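Spring Opening Checklist for the Cabin, With My Notes

I do this walk-through every March, the first weekend the road up to Bulovlow is clear enough for the car. I print it, scribble on it, and then type up the scribbles so next year's me has a fighting chance.

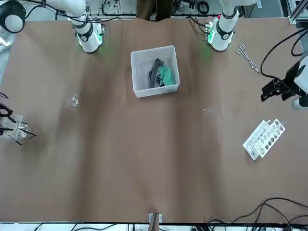 I've kept the same order as last year, outside first, because once I'm in and the stove is lit I am not going back out to look at gutters.

OUTSIDE

Roof and flashing – OK
Two shingles lifted on the north side. Pushed them flat and put a dab of sealant under each. Same two as last year, I'm pretty sure!

Gutters – Needs work
Full of pine needles again. Cleared the front run, ran out of daylight on the back.

Deck boards and railing – Needs work
Replaced 6 screws on the steps. The post by the hose bib wobbles if you lean on it, so please don't lean on it.

Propane tank – OK
Gauge reads 400 on the big dial. Soapy water on the fittings, no bubbles. Cover was in the neighbor's bushes (windy winter, I guess).

WATER

Main shutoff – OK
Stiff, but it turned. Open it a quarter turn and wait before going the rest of the way. I learned this with a mop.

Under the kitchen sink – OK
Dry. Left a paper towel under the trap overnight and it was still dry in the morning.

Water heater – Check again
Fill it BEFORE switching on the breaker. It's the Venckus, and the relief valve drips a little after testing. Stopped after an hour. Look at it again in May.

Well pump – OK
Meter read 667 at the start. Pressure came up fine and held.

HEAT AND SMOKE

Stove pipe – OK
Brushed it out, got half a bucket of soot. The Daner door gasket is getting thin and I've ordered a new one from Oswood, who say two weeks, so I'm figuring on four.

Smoke alarms – Fail
Upstairs one was dead even with a new battery. The date on the back says it's past due anyway. Replacing both so they're on the same schedule.

Carbon monoxide alarm – OK
Loud. Very loud. Warn people first.

Fire extinguisher – OK
Needle in the green, pin in place. Moved it from behind the broom to next to the door, where a person might find it.

INSIDE

Window latches – OK
All six close now. The bathroom one still takes a good shove.

Mice – Ugh
They got into the linen closet again. Washed everything, stuffed steel wool around the pipe. I'd call this one ongoing.

Outlets by the sinks – OK
Test and reset buttons both work.

STILL TO DO
Back gutter
Deck post
Stove gasket
Two smoke alarms
Buy more steel wool – the coarse kind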